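Load Ratings Should Be Printed on the Shelf

Most steel storage cabinets are sold with one number. The data sheet says 500 kg and the buyer takes that as the answer. It answers a question few buyers are asking. The figure covers the whole cabinet, standing level, with the load spread evenly over every shelf. Records rooms do not load cabinets that way.

The number that matters is the rating per shelf, and it should be stamped on the front lip of each one. A sheet in a binder is no use to the person holding a box of ledgers.

When Lutitlow refitted its archive, it bought two models, the Rovura and the Sustari. Both were rated at 500 kg. The Rovura allowed 40 kg per shelf and the Sustari allowed more, but the shelves looked alike and fit the same slots. Within 7 months they were mixed. Hiếu Triệu, who ran the refit, ended up weighing boxes and writing limits on tape.

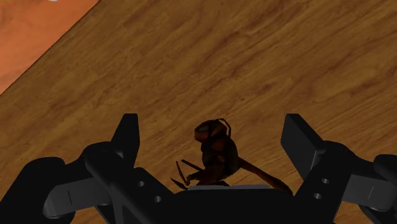 Simulated view: open gripper over a wood-grain surface.

Makers object that a stamped figure can mislead because the safe load changes with clip position and with how the weight sits. This is true, and it is an argument for a conservative figure. A shelf loaded only along its front edge will bend before an evenly loaded one. The stamp should assume the worse case.

The second objection is cost. Mahasneh, a small supplier, quoted Lutitlow for 400 shelves with the rating pressed into the lip during forming. The added charge was less than the delivery fee. The die has to be cut once.

Buyers can move faster than any standard. Put the marking requirement in the purchase order, next to the steel gauge and the paint finish. Ask for the test method as well, and for the amount of bend the maker accepts at full load. A supplier that cannot state the second figure has probably not measured it, and its per-shelf rating should be read with that in mind.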